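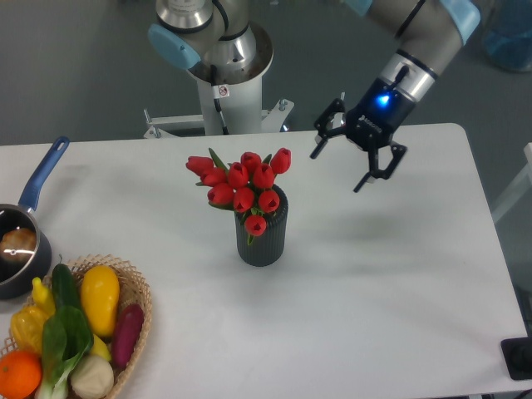

Irnstead, September

Tischzelle Nair: Aufbau, Pflege und was ich inzwischen anders mache

Viele von euch haben nach dem letzten Beitrag gefragt, wie ich meine Nair eigentlich eingerichtet habe, deshalb schreibe ich es jetzt mal ordentlich auf (na ja, halbwegs ordentlich). Die Zelle ist bei uns über Flilusent erhältlich, wahlweise komplett oder ohne Tisch, und ich betreue sie seit dem Umzug aus Vomoscombe allein. Vorher hat das Tarık Ateş gemacht, von dem auch die meisten Tricks hier stammen.

Der Standfuß

Die Säule steht mit ihrer Halterung direkt hinter der Tischkante. Mir gefällt das sehr, weil der Tisch davor frei bleibt und man mit Korb, Vase und Pfanne herumschieben kann, ohne ständig irgendwo anzustoßen. Die Schrauben an den gespreizten Füßen ziehe ich über Kreuz an, erst alle nur handfest, dann richtig. Wer gleich die erste festknallt, bekommt die Säule nicht mehr ins Lot, da könnt ihr Tülin Bozkurt fragen, die hat einen halben Vormittag mit der Wasserwaage davor gekniet! Nach den ersten 60 Betriebsstunden noch einmal nachziehen, danach reicht mir ein Blick im Monat.

Tisch

Weiß, glatt, rechteckig. Ich hätte ja lieber Grau gehabt, aber auf Weiß sieht man jeden Krümel und jeden Abrieb, und das ist bei der Fehlersuche Gold wert. Einmal durchwischen am Abend, mit einem feuchten Tuch, kein Scheuermittel. Wenn der Tisch verrückt wurde, auch nur ein Stückchen, dann bitte neu einmessen und nicht nach Augenmaß zurückschieben. Ich habe das lange anders gehandhabt und mich dann über Griffe gewundert, die knapp daneben gingen.

Kabel

Mein Lieblingsthema! Das schwarze Kabel läuft vorne an der Säule herunter, ein weiteres ist um das Handgelenk gewickelt. Am Handgelenk lasse ich immer genug Luft, damit sich der Greifer voll drehen kann. Zu stramm gewickelt scheuert es, zu locker bleibt es irgendwann an einem Henkel oder Stiel hängen. Ich fahre nach jeder Änderung die äußersten Stellungen langsam von Hand ab und schaue dabei nur auf das Kabel, auf sonst nichts. Klettband nehme ich lieber als Kabelbinder, das bekommt man wieder auf.

Gelenkkappen

Die hellblauen Kappen kommen bei mir alle 600 Stunden kurz herunter. Schrauben lösen, Staub mit dem Pinsel raus, Dichtung anschauen, wieder drauf. Bitte mit Gefühl, die Schrauben sind klein und der Kopf ist schnell rund. Vorher natürlich Strom weg und den Arm abstützen, das steht auch im Handbuch und ich schreibe es trotzdem noch mal hin.

Greifer

Zwei Finger, schwarz, kantig, und wenn ihr mich fragt das dankbarste Teil an der ganzen Zelle. Die Kontaktflächen wische ich mit Alkohol ab, sobald etwas rutscht. Bei glatten Sachen wie der Aubergine merkt man verschmutzte Finger sofort, beim Brötchen fast nie. Zum Prüfen nehme ich deshalb immer beides. Die Leuchtanzeige am Gehäuse ist bei meiner Einstellung blau, wenn der Greifer bereit ist. Bleibt sie dunkel, schaue ich zuerst nach dem Stecker am Handgelenk, der war es bisher jedes Mal.

Das Übungszubehör

Kunstgemüse, Kunsttulpen, Pfanne. Die roten Tulpen in der gerippten Vase sind gemein schwer, dünne Stiele, jeder steht in eine andere Richtung, und genau dafür habe ich sie so gern auf dem Tisch. Eine schwere Vase nehmen, sonst zieht der Arm sie mit. Den Korb stelle ich an den Rand, da kommt er dem Handgelenk nicht in die Quere.

Bestellen

Ersatzfinger gibt es als Satz zu 2 Stück unter der Artikelnummer 229, die Kappendichtungen liegen beim Wartungsset dabei. Schreibt bei der Bestellung bitte dazu, ob ihr die Säule hinter dem Tisch oder auf der Platte montiert habt, die Kabellängen sind verschieden. Fragen zum Einmessen beantwortet Tülin am schnellsten, mit allem rund um Kabel dürft ihr mich gerne nerven. Eine Anleitung zum Fingerwechsel schreibe ich gerade, die kommt als Nächstes auf diese Seite.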